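How to set up a drinks tray on a marble worktop

Print | E-mail

Oct 15, 2020

By Maarja Lill

A tray on the worktop keeps cups and spoons in one place and saves the stone from rings. Setting one up takes roughly 8 minutes.

1. Clear the worktop and wipe it with a soft cloth and warm water. Add a drop of washing-up liquid if it is greasy. Keep vinegar and lemon well away from marble, as both will dull the polish.

2. Put the tray down where you want it and leave room behind for the mugs. A shallow plastic one with a raised rim is easy to lift and rinse.

3. Line up the mugs along the back, smallest first, with the handles facing the tray. They don't need to match. A white mug with a red inside goes perfectly well in the same row as a big black one. 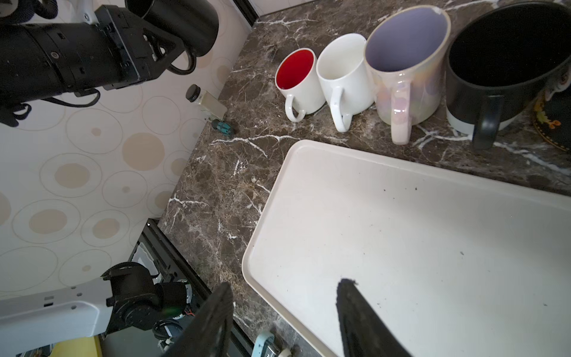 4. Wipe the tray. Crumbs show up on a pale one, so go over it with a damp cloth and dry it before anything goes on it.

5. Add the teapot, sugar and spoons. Heavy things go in the middle. If you use a milk jug, bring it out of the fridge last.

Lift the tray once a week and wipe underneath. Dry the stone before you put it back.

Share 104 | Comments 9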